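How to Fill a Fruit Basket So It Looks Like You Didn't Try
by Teresa Cullinane
August 14, 2026

There are people who tip a bag of fruit into a basket and walk away, and it looks like a Dutch painting. I've been to their houses. When I do the same thing it looks like the end of a car boot sale, so over the years I've had to work out a method, and this is it.

The method works for real fruit and for the pretend sort. I make no judgement about the pretend sort. I did the window of Murell in Flesorbridge for two summers, and a real pear in a south-facing window has a short and very public decline.

What you need

A basket. Rectangular is easier than round, whatever the magazines say, as you have corners to push things into. Mine is a dark woven one with an open weave and a thick braided rim, and I'm fonder of it than of several relatives. Dark weave makes yellow and red fruit look expensive. Pale weave makes everything look like a picnic.

Fruit, in more than one shape. You want something long, something round and something small for plugging gaps. All round is a ball pit.

A clear table. I mean properly clear, with the post, the keys and the batteries of uncertain charge moved somewhere else. You can put them back afterwards. You will put them back afterwards.

Step one: get everything out first

Put the basket at the back of the table, in the middle, and set the fruit out around it in groups, like with like. Do not put anything in yet. I know it feels like laying out surgical instruments for a job that takes five minutes, but if you build straight from the bag you'll use up the nice pieces at the bottom and be left with the one that has a dent.

While it's all out, turn each piece over and decide which is its good side. Real fruit has one. Pretend fruit has one too, the other generally being where the seam or the sticker was.

Step two: start with the banana

Everyone leaves the banana until last and then has to balance it on top like a hat. Put it in first, off to one side and towards the front, with the curve doing something sensible. Pick it up by the middle of its body. If you hold a real one by the stalk you'll sooner or later be left with just the stalk.

Lower it in. The rim on this kind of basket is higher than you think, and a dropped banana lands curve down and rocks, and then you have to wait for it.
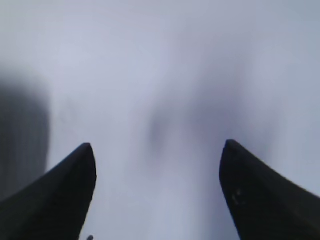
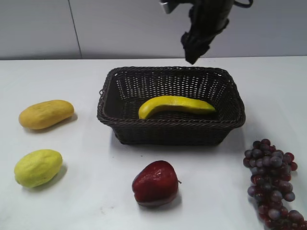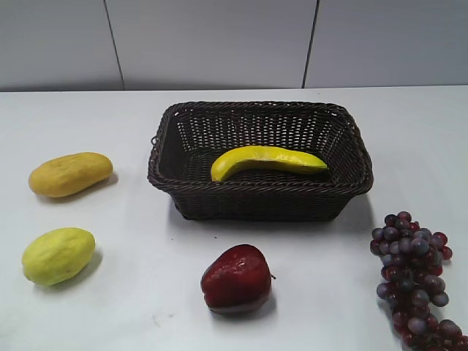 Banana in, towards the front right.

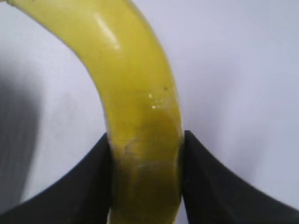 Step three: the big round ones

Apples, oranges, peaches, whatever you have in the round department. These go in the back corners and then along the back, good side forward. Keep the same kinds loosely together but break the group up with one stray. A row of identical apples looks like stock. One apple sitting among the oranges looks as though somebody in the house has a rich inner life.

Stand back after each couple of pieces. You'll feel silly, but you can't judge a basket from directly over it unless your guests are going to be hanging from the ceiling.

Step four: fill in, then take one out

Small things go in the gaps: plums, limes, a lemon lying on its side. Grapes may trail over the rim if they must. I've gone off trailing grapes, which always look to me as though they're trying to leave.

When you think you've finished, remove one piece. It's nearly always the last one you put in. Let a bit of the basket floor or the inside of the weave show somewhere, or you might as well have used a carrier bag.

Troubleshooting

Everything slides to one end. Your pretend fruit is too light, or your real fruit is too round. A folded tea towel in the bottom sorts out both. Use a dark one with a dark basket. I once used a souvenir towel of the Flesorbridge bypass and it peeped through the weave for a whole Easter.

It looks flat. Lean something. A pear propped against an orange will do it. Please don't buy a riser. I have seen fruit risers at 25 pounds, and a jam jar lid does the same job for the price of the jam.

It looks dusty. With real fruit, you've left it too long and should make a crumble. With pretend fruit, wipe it with a damp cloth and a drop of washing-up liquid, and dry it before it goes back. Clean the basket with a dry paintbrush, working along the strands. It takes me 30 minutes with the radio on, and I've come to look forward to it more than I'd like known.

Somebody has bitten the pretend pear. Turn it round.

Where to put it afterwards

Somewhere you pass but don't work. The middle of a kitchen table sounds right until you want to eat at it, and then the basket goes on a chair, then on the floor, and then the dog has views. A sideboard is good. If it's real fruit, keep it away from the radiator and eat from the back, topping up from the front as you go.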